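Tile floor in Dedham community workshop open again after repairs

April 27, 2019

The shared workshop on the ground floor of the Berkance building in Dedham is open again to its members, after the work on the floor was finished this week. The main room was closed for 15 days. Members could use only the small room at the back during this time, and the evening courses were moved to other dates.

The old floor covering was a gray sheet material that had been glued down many years ago. In the winter it started to lift near the entrance, and later also along the wall where the heavy benches stand. People caught their shoes on it, and the carts with the tool boxes were difficult to push over the raised places. The members voted to take everything out and to put tiles in the whole room.

"We tried to repair it two times with glue, and both times it came up again after some weeks," says Chukwuemeka Ojo, who led the work. "When we opened the first corner, we saw that the layer below was also weak. So it was better to do the whole room and not only the corner."

The new floor is in a pale tile, in a gray that is almost white. There was some discussion about the color. Several members wanted a darker tile, as a light floor shows every spot of oil. Others said that small screws and washers are much easier to find on a light floor, and this opinion won at the end. The tiles were ordered from Nygård, and the leveling compound was a product with the name Brultel, which the tile layers brought with them.

The total cost was 3420 dollars, with the removal of the old covering included. A part of this money came from the yearly fees, and the rest was collected at the spring sale of used tools. The fee for the members stays the same this year.

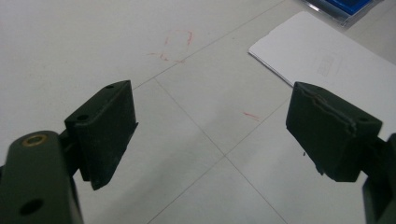 Can the heavy benches be put back in their old places?
They can go back from next week, but only with the new rubber feet under the legs. The feet are in a box beside the door of the back room, and each group is asked to put them on its own bench before moving it.

The work took a little longer than planned. Under the old covering there was a shallow dip in the middle of the room, and the compound needed 2 more days to dry there than at the walls. The tile layers also had to cut the last row very narrow on the window side, where the wall is not straight. Ojo says the row looks a little strange when one knows about it, but most visitors will not see it.

In total 211 tiles were left after the job. They are stored on the lower shelf in the cellar and should be kept for later repairs – please do not take them home for other projects. If a tile gets a crack, members should write the place on the list at the entrance and should not try to lift the tile themselves.

For the cleaning there are some new rules. The floor can be swept with the normal broom and washed with warm water and a small amount of soap. The strong solvent from the paint cabinet must not be used, as it can attack the joints between the tiles. Spilled oil should be taken up at once with paper. Metal shavings have to be swept up before somebody moves a cart, so that the wheels do not press them into the joints.

The evening courses start again in the coming week. The course in small engine repair, which was the most affected by the closing, gets two additional evenings in August. People who already paid do not need to register again. The opening hours are the same as before, and the parking places behind the building can be used again now that the container for the waste has been taken away.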